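Notas para a palestra – Arquivos de família: o que guardar e por que ordem
Março de 2024
Sala pequena, projetor à esquerda. Duração prevista: 45 minutos com perguntas.

Abertura

Agradecer à Siobhán Quinlan pelo convite e à associação de Fuvstead pela sala. Dizer logo que não sou arquivista de formação. Trabalhei 14 anos no arquivo municipal, quase sempre com doações de particulares, e o que trago vem daí.

Perguntar à sala quem tem papéis dos avós em casa. Esperar pelas mãos. Perguntar depois quem sabe o que lá está escrito. Não comentar, passar ao ponto seguinte.

O caso Gilmartin

Contar devagar, é o exemplo a que volto até ao fim. A família Gilmartin entregou-nos um espólio com 1190 peças: cartas, recibos, fotografias, dois cadernos de contas de uma mercearia. Vinha tudo em sacos. Quem fez os sacos tinha separado as coisas por tamanho, para caberem melhor, e com isso perdeu-se a ordem em que a dona dos papéis os guardava.

Levámos um inverno a refazer parte dessa ordem. O Sérgio Pacheco conseguiu juntar as cartas aos envelopes pelas dobras e pelas manchas de tinta. Ficaram cartas sem data e envelopes sem carta, e assim vão continuar.

Ideia a deixar: antes de mexer, anotar como estava. Basta uma folha com três colunas – onde, o quê, quem disse.

Primeira triagem

Escolher uma superfície grande e limpa. Mesa é o melhor, mas muita gente faz isto no quarto, em cima da cama, e também serve se ninguém precisar de lá dormir nessa noite. Abrir uma caixa de cada vez. A segunda fica fechada até a primeira voltar ao sítio.

Nesta fase não se lê. Quem começa a ler uma carta às três da tarde está na mesma carta às cinco. Separar só por tipo: correspondência, documentos oficiais, fotografias, impressos. Os recortes de jornal vão à parte porque o papel é ácido e mancha os vizinhos.

Caixas de cartão comum aguentam bem uns meses de trabalho. Para guardar de vez, cartão sem ácido. Se perguntarem preços, remeter para a folha que está à entrada.
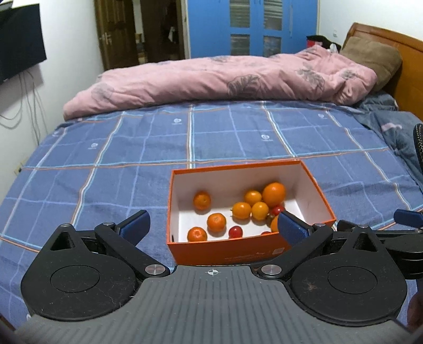 Clipes, elásticos e fita-cola

Os clipes enferrujam, os elásticos derretem e colam-se ao papel. Retirar os dois, com calma. Para os clipes, pôr uma tira de poliéster por baixo antes de puxar. A fita-cola antiga não se arranca em casa. Contar o que aconteceu à certidão de Seswood (a versão curta).

Plastificar: não. Dizer isto duas vezes, porque há sempre quem já tenha plastificado.

Identificar fotografias

Lápis macio, no verso, junto à margem, sem carregar. Nome completo quando se sabe. «A tia» não chega, daqui a duas gerações há seis tias. Quando há dúvida, escrever a dúvida com ponto de interrogação.

Sentar a pessoa mais velha da família com um gravador ligado e ir passando as fotografias. A Bríd Sheehan fez isto com o pai em duas tardes e identificou quase toda a gente de um casamento em Rurwood.

Digitalizar

Deixar para o fim. 300 ppp para texto, 600 para fotografias pequenas. Nome do ficheiro com data e um número de ordem, sem acentos nem espaços. Duas cópias em suportes diferentes e uma em casa de outra pessoa. O Shota Okabe fica disponível no intervalo para questões de formatos – indicar onde está sentado.

Se o tempo estiver curto, saltar esta parte e dizer que está no folheto.

Perguntas que costumam aparecer

Posso deitar fora? Sim: duplicados, extratos bancários recentes, publicidade. Esperar uma semana antes de levar ao papelão.

E se houver bolor? Isolar num saco de papel, luvas e máscara, telefonar ao arquivo.

A próxima sessão é em julho, com o Trevor Fehr, sobre cartas e caligrafia. Inscrições com a Siobhán, à saída.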